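The Memory Slot Problem

A software company says its planner can take apart and rebuild any desktop computer you put in front of it. We spent two days watching it try.

The first thing you notice at the Clolamwood refurbishing plant in Greltamthorpe is how fast the people are. A technician at the manual benches can open an office desktop, pull the memory, swap in two matching modules and have the side panel back on before the kettle in the break room has boiled. No one looks especially hurried. The modules go in with a push of both thumbs and a pair of clicks, and the hands are already reaching for the next machine.

The robot cell is at the other end of the building, past the pallets. It does the same job, or a part of the same job, and it is the reason a reporter was invited.

The arm and the gripper are ordinary. Kinyua, the company that set up the cell, is quick to tell you that it makes neither. What Kinyua sells is Gredow, a software package that is supposed to sit on top of whatever hardware a customer already owns. It looks at an open computer, works out what is where, writes itself a plan and carries the plan out. The sales material calls this "zero-setup disassembly and rebuild." You point it at a box and walk away.

I have been writing about automation long enough to have heard "walk away" many times, and I have developed a habit of checking where the engineers are standing when it gets said. At Greltamthorpe there were three of them, and all three had laptops open.

What the software has to know

To be fair to Kinyua, the problem is a good one. Used office computers arrive in mixed lots. Two machines with the same logo on the front may have different boards inside, and the same board may have been fitted with different cables by whoever serviced it last. A factory robot that repeats one motion all day is no use here. If you wanted to program each model by hand, the lot would be gone before you finished.

Gredow splits the job in three. A perception stage takes camera images and labels parts: slot, module, socket, connector, cable. A planning stage turns the labels into an ordered list of steps and a path for the arm. A control stage runs the path and decides, many times a second, what to do about the forces it feels along the way.

The perception stage is the one that gets shown to visitors, and I can see why. Colored outlines snap onto the parts as the camera moves over the board, and the effect is very satisfying. It is also, in my view, the least interesting piece of the system. Outlining a memory slot on a screen has been possible for years. The outline tells you where the slot is to within a width that looks wonderful on a monitor and is hopeless for pushing a card edge into a connector. The label says "slot." It doesn't say whether the latch at the end is open.

That detail took up most of my first morning. Memory slots have small catches at one or both ends. They need to be open before a module goes in. They are usually black, the slot is often black, and from above a closed catch and an open one differ by a few pixels of shadow. Gredow's answer is to treat every catch as closed and push it open first. When the catch is already open, the fingertip pushes on something else.

"It's a known case," one of the engineers told me. There were a great many known cases by lunch.

The plan that looked fine

Kinyua's screens show the plan as a tree, with green nodes for steps that are finished and gray for those still to come. I asked to see a run that had failed, and after some discussion I was shown several. In nearly all of them the tree was green almost to the bottom.

This bothered me more than the failures did. The planner had checked that the arm could reach the slot. It had checked that the fingers would clear the power supply and the drive bay. It had checked the rigid things, in other words, because the rigid things are in its model of the world. Cables are in there too, in a manner of speaking. Gredow wraps each bundle in an invisible box and tells the arm to stay out of it.

Anyone who has worked inside a desktop knows what is wrong with that. The cables are in the way. They are nearly always in the way, and the technician at the manual bench moves them aside with the back of a finger without appearing to notice. Put a box around them and you have declared half the board off limits. Shrink the box, and the arm brushes past, the bundle shifts, and every label the perception stage made a moment ago is slightly out of date. Gredow can be set to look again after each contact. With that setting on, a single memory swap took 17 minutes. With it off, the swap was a good deal quicker and the arm stopped dead on two of the first four machines I watched.

Kinyua describes this as a tuning question. I would call it the whole question. A planner that treats a wire as a wall has not understood the inside of a computer, however neat its tree looks.

Pushing until it clicks

The control stage is where I expected to be least impressed, and it is where I came away with some respect.

Seating a memory module takes real force, more than people expect the first time they do it. It also takes force in the right direction. Lean the module a little and one end goes in while the other rides up. A controller that simply pushes harder will bend something. Gredow's controller rocks the module gently from end to end, feels for the side that resists less, and evens things out before committing. It has a rule that compares the notch in the card edge with the key in the slot, and if the resistance comes too early it backs off and asks the perception stage whether the module might be the wrong way around.

I saw it catch one that way. The module had been picked from the tray reversed. The arm started down, paused, lifted clear, and turned the part over its own axis. It was a lovely bit of work, and the engineers were right to be pleased with it.

Then I asked how the controller knows when the module is fully seated. The answer is that it listens for a drop in force, the moment when the contacts slide home and the push suddenly gets easier. A latch snapping shut gives one. So does a module slipping between the fingertips. The two signals look alike on the graph, and I was shown them side by side by an engineer who seemed relieved to be talking about it. The current release tells them apart by checking how far the fingers traveled. The next release, promised for December, will use a second look from the camera.

The numbers

Kinyua's brochure says Gredow "completes" memory swaps on mixed desktops at rates "comparable to trained staff." I asked for the log from the Greltamthorpe cell and was given one, which is more than some companies would do.

The log covered 78 machines. On 52 of them the software reached the end of its plan without a person touching anything. That is a decent result for a research project, and if the brochure had said so I would have less to write. But reaching the end of the plan is not the same as a computer that starts up. The log has a column for that too, headed "boot check," and the column was blank. Clolamwood does its boot checks later, on a different bench, and the two records aren't joined. When I asked how many of the 52 had booted, Kinyua said it believed most had.

There is also the matter of what a "person touching anything" means. The machines came to the cell with the side panel off, lying flat. In many cases the cooler had been taken off as well, to give the fingers more room. Opening the case was done by hand at the next bench. So was coaxing the worst cables out of the way, on days when the lot was a messy one. None of that labor shows up in the log, and all of it shows up on the payroll.

Clolamwood has run the cell for 18 months. Its managers told me they were satisfied, and that the cell had taught them a lot about their own process. They also told me that the manual benches would be staying.

Who writes the fixes

One more screen deserves a mention, and it wasn't part of the tour. Gredow comes with an editor in which a user can add rules for a given board: look here first, skip this connector, come in from the left. Kinyua calls these hints. At Greltamthorpe the list of hints was long enough to scroll, sorted by board, and it was being added to while I stood there.

There is nothing shameful in a list like that. Most software that works in the physical world has one somewhere. But "zero-setup" is a strange name for a product whose customer is busy typing in the setup, board by board, in a language only the vendor supports. If the hints are what makes the thing work, then Clolamwood has been doing some of Kinyua's engineering for it, and might ask for a better price.

Late on the second afternoon I asked for one last run with no hints loaded, on a machine from the bottom of the pallet. The engineers talked it over and agreed. It was a Dell, with a green board and a thick run of cable curving down one side. The planner drew its tree, the outlines settled on the slots, and one of the laptops was turned so I could follow along. The arm came in over the board with a blue module between its fingertips, at more of an angle than I would have liked, and I found that I was holding my own thumbs together, ready to push.

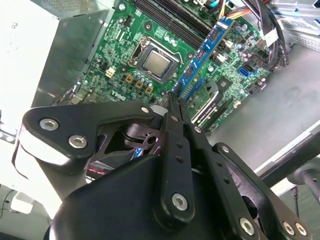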